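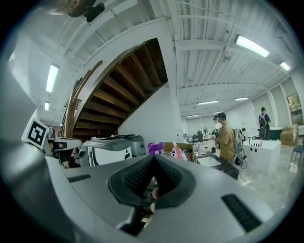
Workshop tips: keeping the shop computer (and everything else on the wifi) out of trouble

Quick one this week, got a glue-up waiting. Most of these came out of the Tuesday open bench night, a couple from Sowmya Achari who does network stuff all day and fixes chairs at night.

Change the router password. Not the wifi password, the other one, the admin login. Usually printed on a sticker on the bottom. Lots of people never touch it. Ten minutes tops. Write the new one on paper and put it in the drawer with the manuals. Paper is fine.

Guest network for gadgets. Battery charger with an app, smart plug on the dust collector, garage door opener, the thermostat. All of it goes on guest. Phone and laptop stay on the main one. Check the box that says guests can't see the local network, it's sometimes off by default.

Old laptop in the shop. Everybody has one. Mine runs cut lists and the radio and that's it. If it can't get updates anymore, take it offline and move files with a thumb drive. Don't do email on it. Don't log in to the bank on it because the good one is upstairs.

Sawdust note while I'm here: laptop fans. Blow it out once a month, power off, short bursts, hold the fan still with a toothpick. A cheap keyboard cover helps. So does keeping the thing on a shelf away from the sander, I learned that twice.

Thumb drives. Label them. Masking tape and a pencil. If you find one in a parking lot or at the bottom of a box of yard sale tools, toss it. Ansel Montoya plugged one in at Clerkham that came with a used router table and lost a weekend to it. 108 plans for birdhouses on there, he says, plus whatever the other thing was.

Free plans online. Plans should be a PDF or a picture. If the download ends in .exe close the tab. Same if it wants you to install a "viewer" first. Also watch for pages with four green download buttons, the real link is the tiny gray one, or there isnt one.

Fake tool stores. March is bad for these, everybody is shopping for spring. A $400 planer for $39 is not a planer. Before you pay:
- type the store name plus "complaints" in a search
- look for a street address and check it on a map
- credit card only, no gift cards, no wire
- look at the web address slowly, letter by letter

Text messages about packages. Don't tap. Go to the carrier's site yourself and type in the tracking number from your order email. If there's no order, there's no package.

Door keypad codes. Shop door, side gate, garage. 1232 was ours for nine years and half the street knew it. Don't use your house number either. Change it when somebody moves out, and wipe the keys down with a damp rag while you're at it, worn or greasy buttons give the numbers away.

Passwords in general. Long beats fancy. Four or five random words. Different one for email than for anything else, if you only do one thing on this page do that. Turn on the code-to-your-phone thing for email and bank. Sowmya says an app is better then texts but texts beat nothing.

Backups. Shop photos, receipts, warranty scans, that drawing you spent all winter on. Copy to an outside drive once a month, then UNPLUG the drive. If it stays plugged in, whatever gets the computer gets the drive too. I keep mine in a coffee can on the high shelf in the house. Had over 3867 photos on the old one when it died, got back maybe the first folder. Try opening a file off the backup now and then.

Getting rid of old stuff. Smart plug, charger, printer, whatever has wifi: hold the reset button til the lights blink, then remove it from your account in the app. Then donate. Hard drives I pull out and put through the drill press, three holes, clamp it down first and wear glasses. Never drill a battery. Batteries go to the recycling counter with tape over the ends.

Somebody calls and says your computer has a virus. Hang up. Doesn't matter how nice they are.

More on surge strips next time, plus the hinge jig I keep promising.

Recent tips
Getting Rust Off a Handsaw
Baptista Clamps: Cleaning the Threads
Which Extension Cord Goes Where
Sharpening Day Notes
Gundach Bench Vise, Stuck Jaw Fix
Labeling the Breaker Box

Plunus Shop Notes | Contact | All rights reserved | Back to top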